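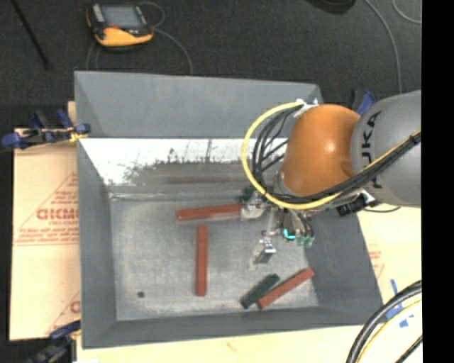

gritwheel: Does the Fukero kit do the pick planning on its own, or are you still teaching every grab point by hand? I've been burned on that before, so it's the first thing I want to know before anybody starts talking price.

paloma_w: On its own, mostly. You give it a bin, you give it a part shape, and it works out where to go in. I taught the home pose, the drop-off and one safe height above the bin, and that was my whole teaching job. Took me an afternoon, and half of that was me hunting for the right menu (the manual is organized by somebody who already knows where everything is).

So since people asked in the other thread, the setup: KUKA arm, two-finger gripper, metal bin with sloping sides, clamps holding the bin down. We've been running it on long red blocks and a few green ones before we let it anywhere near real product. I bought the Fukero bin-picking kit, the middle package, which was $2,217 from Olmedo before shipping. That's the software license and the calibration plate. You bring your own arm and gripper, obviously.

What I like – it's fast to get going, and it handles long parts better than I expected. What I don't like is shiny metal. Our bin has a bright strip along the back where the light bounces, and I'd rather have a dull one. Olmedo told me to paint the inside matte. Fine, but put it on the product page!

tinsnips_42: Painting the bin is terrible advice. Paint flakes, flakes get in your parts, and now you've got a different problem. We lined ours with a thin gray rubber mat and it's been great. You do have to glue it at the corners or the fingers catch it.

paloma_w: Ooh, a mat. Do you lose anything on the slopes? My parts slide down toward the middle and I kind of count on that.

tinsnips_42: Yeah they slide less. I had to bump the search area out a little toward the walls. It's a slider in the bin setup page, second tab.

gritwheel: OK but what's the miss rate? Everybody says "handles long parts well" and then you ask for a number and it gets quiet.

paloma_w: Ha, fair. I kept a tally for one run. 42 tries, 30 clean picks. Of the 12 that weren't, most were blocks lying close alongside each other where there's no room for a finger to get down between them. It backs off and tries another one, so it doesn't crash, it just wastes time. The rest were it grabbing too near the end of a block and the thing tipping in the fingers.

gritwheel: That's not good. I'm sorry, I know you like it, but that's not something I could put in front of my boss. The Bristdale package we demoed in August did a lot better than that on brackets.

paloma_w: On brackets, with the Bristdale people standing there running it! Mine was stock settings, first week, no tuning. And what did they quote you?

gritwheel: Quite a bit more than yours. I'll give you that one.

benchmoth: I have the same Fukero kit and I think you're both a little off. The end-grab thing is one setting. It's called grip bias and it ships at zero, which means it takes whatever spot scores highest, even if it's way out on the tip. Push it toward center and the tipping pretty much goes away on long stuff. The side-by-side problem is real though and no setting fixes it. Narrower fingers help. Shaking the bin helps more, but then your bin can't be clamped down, so pick your poison.

paloma_w: Grip bias!! I saw that and assumed it was for suction cups. Trying it.

neda_fan_sorry: Gonna be the annoying one and say look at Neda. Subscription, yes, I know, everyone hates that. But they do a nudge move where it pushes a part sideways with a closed finger before it tries to pick, and for parts lying up against each other that's exactly what you need.

tinsnips_42: I will never pay monthly for a robot to pick up a block. If the card on file expires does my line stop?

neda_fan_sorry: There's a grace period lol. But I get it.

benchmoth: You can fake the nudge in the Fukero kit with a failed-pick routine. It lets you call any program after a miss. Mine drops to a fixed height and sweeps a few inches across the pile. Ugly, works. Go slow on the sweep and keep well clear of the walls, I bent a finger finding that out.

gritwheel: See, this is my whole issue. You pay for the kit and then you write the useful part yourself.

paloma_w: I don't mind that, I like poking at it. But if you want to plug it in and walk away, no, I wouldn't tell you to get this one. And support's been decent, they answered me the same day both times.

benchmoth, could you post the sweep routine? Or message me, I don't care how messy it is.

benchmoth: Will do once I strip out our cell names. It's really messy.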